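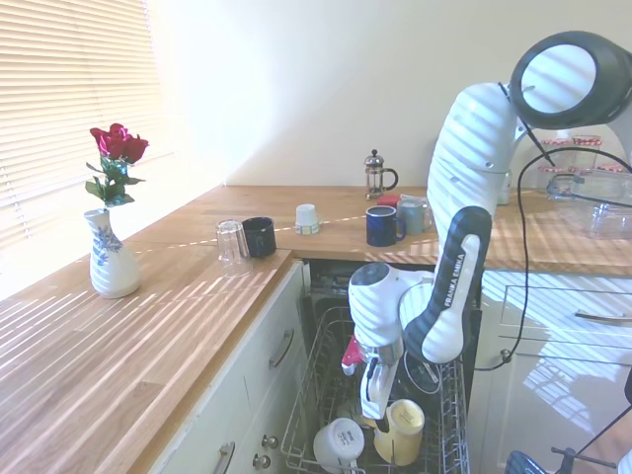
News > Press releases > Plants and soil

20th April — Press office, Harberg Institute of Dryland Botany

Study of a coastal saltbush shows how one shrub keeps a whole slope alive

Harberg — Researchers of the Harberg Institute of Dryland Botany have finished the first long study of the grey saltbush that grows on the dry slopes above Sestness. The work was made together with the Cirnmont Seed Bank and took 11 years. The results show that the shrub holds the soil, gives shade to smaller plants and feeds insects in a season when very little else is in flower.

Saltbushes are known in many dry countries, but the form at Sestness has received little attention until now. It grows on thin, salty ground where the wind comes directly from the sea. Its leaves are covered with small hairs shaped like bladders, and the plant moves salt into them. When the hairs are full they break, and the salt falls on the ground or is taken by the wind. In this way the inner part of the leaf stays protected.

The team followed 30 marked plots on the slope. In half of them the saltbush was already old and well grown. In the other half it had been lost, mostly after grazing by goats in former times. The plots with old shrubs kept more fine soil after the winter storms, and young plants of other species were found there much more often. Most of these seedlings stood on the side of the shrub which is turned away from the wind.

A second part of the study looked at the roots. The researchers found that the grey saltbush has two kinds of root. One kind spreads near the surface and takes water from fog and light rain. The other goes down deep between the stones. During the driest summer of the study the surface roots died back in nearly all plots, but the shrubs kept their leaves and made new surface roots after the first autumn rain.

The flowers are small and have no scent for people. The pollen is carried mainly by wind, and for this reason the team did not expect many visitors. However, small flies and beetles came to the flowers regularly and ate the pollen. Several kinds of moth also lay their eggs on the leaves. The institute will publish a separate list of these insects when the names have been checked.

Not all the questions are answered. The seeds of the Sestness form germinate poorly in the glasshouse, even when they are washed to remove the salt. In the best test only 10 seeds of a full tray produced healthy plants. The Cirnmont Seed Bank is now comparing seeds which were stored for different lengths of time, and seeds from lower and higher parts of the slope.

Next steps

A planting trial will begin in the Arain valley, where the same shrub was common in the past. The young plants were grown from cuttings and will be put out in small groups, with some groups fenced against goats and some left open. The first check of the trial will be made in June.

The full report, with maps of the plots and the tables of soil measurements, can be read in the library of the institute. Paper copies for schools and land managers are free and can be ordered from the press office in Harberg.

Filed under: Botany, Dry habitats, Native shrubs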